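Home | Articles A–Z | Hardware | Glossary | Contact
Print this page | E-mail this page

Thermal paste

Thermal paste (some folks say thermal grease, heat sink compound or just "goop") is the soft stuff that goes between a computer's processor and the metal cooler that sits on it. I've been writing these entries for a while now and this is the one I get the most mail about, so I've made it longer than the old version!

Two pieces of metal can look perfectly flat and still be full of tiny scratches and dips. Put them together and you trap air in all those little gaps, and air is lousy at moving heat. The paste fills the gaps. It doesn't carry heat as well as solid metal does, so you want a thin layer and no more. 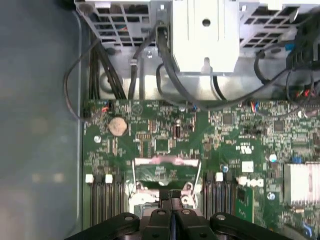 What is thermal paste made of?
Most of it is a silicone or oil base with a fine powder mixed in, usually zinc oxide, aluminum oxide or a little silver.

The plain white kind is mostly zinc oxide and it's what I grew up with. Back around 2000 my friend Graça Neves and I fixed up old machines in her garage, and we had one giant tub of it that got on everything (door handles, the phone, her sister Sofia's coat). Gray pastes often have metal or carbon in them. Then there's liquid metal, made with gallium, and I'd leave that alone as a beginner. It conducts electricity and it eats into aluminum, so a spill can get expensive.

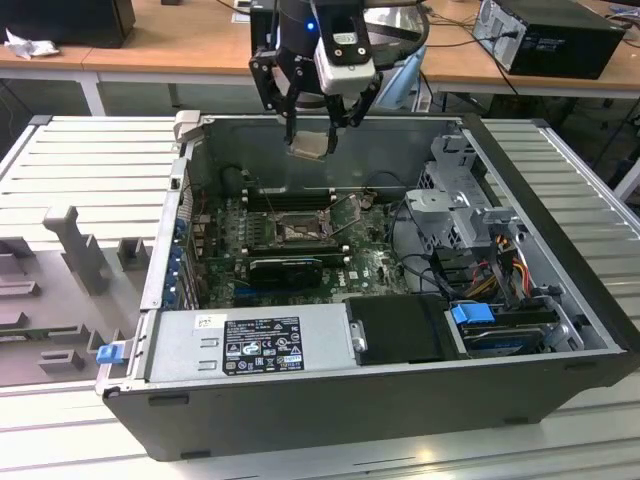 How much paste should go on a processor?
For an ordinary desktop chip, a blob in the middle the size of a small pea is plenty, and the pressure of the cooler spreads it out.

People argue about this endlessly. There's the pea, the line, the X, and the careful souls who spread it with an old plastic card. I tried all four one March on my own machine, a home-built thing I call Gesutton, and couldn't see any difference worth talking about. The pea won because I'm lazy – and because there's no card to clean afterward.

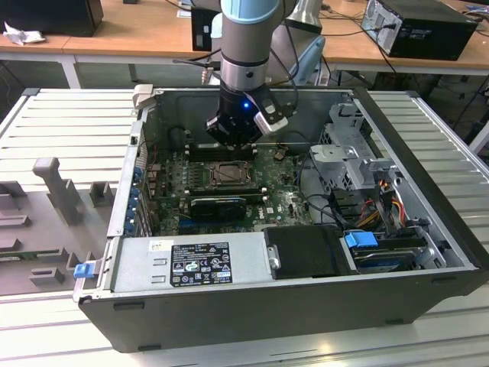

Old paste has to come off first, and I do mean all of it. Rubbing alcohol and a lint-free cloth will do the job. Coffee filters work too, and they don't leave fuzz. If the stuff has gone hard, let the alcohol sit a minute before wiping. Don't scrape with a screwdriver, please! Rosalind Blackwood wrote to me after doing that, and she had to buy a new cooler.
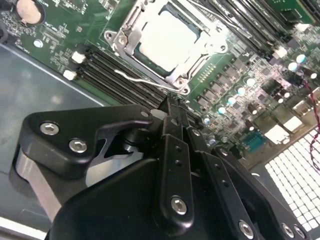
When does thermal paste need replacing?
Any time the cooler comes off, and otherwise after several years or when the machine starts running hotter than it used to.

Paste dries out slowly as it heats and cools over and over. Some of the thinner kinds also creep toward the edges, a habit called pump-out. Pads are the other choice: they're tidy, they come cut to size, and a few can be used again.

Print this page | E-mail this page

Comments (3)

Salamatu Aidoo: Coffee filters! I've been wrecking good T-shirts for years. Thank you.

Zulmira Louro: Does an unopened tube go bad? Mine has been in a drawer forever.

Rosalind Blackwood: Zulmira, mine had separated, so I squeezed a bit onto paper and threw away the oily part. The rest was fine. And yes, I'm the screwdriver lady.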